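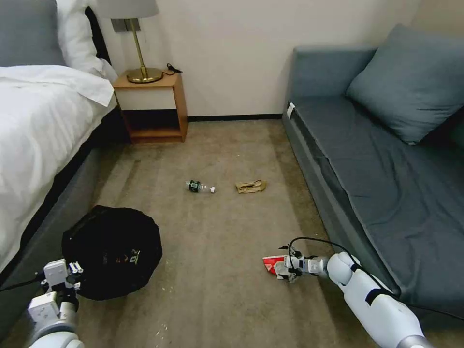 Fig. 1. Guest room before service: bottle and paper bag on the carpet, round black bag by the bed.

Housekeeping Practice, Unit 4: Reading the Floor
Handout prepared by Yareli Mendoza

Welcome back! This is my favorite unit of the whole course, so bear with me if I go on a bit. Last time we spent the entire session on beds, and you all got very good at corners. Today we look down. Floors are where guests notice things first, usually barefoot, and a carpet can tell you nearly everything about how to plan your next few minutes.

Start at the door
Stand still for a moment before you pick anything up. Look at the open carpet first, then the edges along the furniture, then the flat surfaces. In Fig. 1 the open strip between the bed and the sofa is where most of the work is. The clear plastic bottle and the crumpled tan bag are easy to spot, but look again at the carpet and you'll find light specks as well. Those are vacuum work, and they come last.

Order of work
1. Large trash from the floor (bottle, paper bag).
2. Check a paper bag before you throw it out. Receipts, earrings and room keys all end up in them!
3. Empty any leftover liquid into the bathroom sink, then sort the bottle according to house rules.
4. Surfaces: nightstand, lamp, sofa seat.
5. Vacuum from the far wall back toward the door.

Trash or belongings?
This part gets the best class discussions. A crumpled bag on the floor is normally trash. A black bag with a logo on it, set down against the bed, is treated as a belonging until you know better. Same with the black cord coiled on the nightstand beside the lamp: in an occupied room it stays put, and in a checked-out room it goes to lost property with the room number written on the tag. When I trained at the Clamdale we logged 41 charging cords in March alone, and I still think of that drawer fondly.

Edges and soft furniture
Dark baseboards show lint beautifully, so use the crevice tool there. Lift the throw pillow on the sofa and run your hand along the back of the seat cushion. Coins, pens, hairpins, you name it. Put the pillow back in the corner where the room plan has it.

Timing
Aim for 15 minutes on floor and surfaces in a room of this size. You won't hit it the first week and that's fine, speed comes with the route.

For next session
Read the Londgate room standards, the section on carpets and upholstery. Bring your checklist, filled in for Fig. 1, with every item marked trash, belonging or ask. Pairs will compare answers, and I can't wait to hear the arguments about the cord.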